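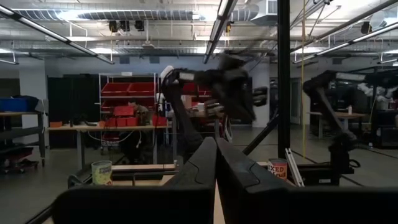
Progress report to Sombridge, household and shop-floor chores program
April 4, 2026

Spending to date is within the approved budget. The shelf-stocking task is behind schedule, and I would sooner say so on the first page.

In February we moved from single-arm picking to tasks that share a table between arms, using groceries bought at a local shop. Cans were meant to be the easy category. We logged 2551 attempts against a planned 2000. The extra attempts came from repeating the same task after each software change, and they should not be read as extra progress.

Irard's summary calls the current system "near shop-ready." I don't agree. Its best runs were on cans set upright, well apart, with labels facing the arms. Turn a can around or crowd it against its neighbour and the results fall off quickly. A teenager on a first shift at Pruvport, our partner store, would have the shelf faced up before our operator had finished the start-up checks.

Household chores are further away again. Of the 12 chores listed in the proposal, we have attempted three: clearing cans, wiping a table and folding a tea towel. I would not put folding in front of visitors.

For next quarter I recommend dropping the public demonstration, keeping the can work, and having Sukprasert score the runs independently. Scoring is currently done by the people who wrote the software. A revised budget is attached, with no increase requested.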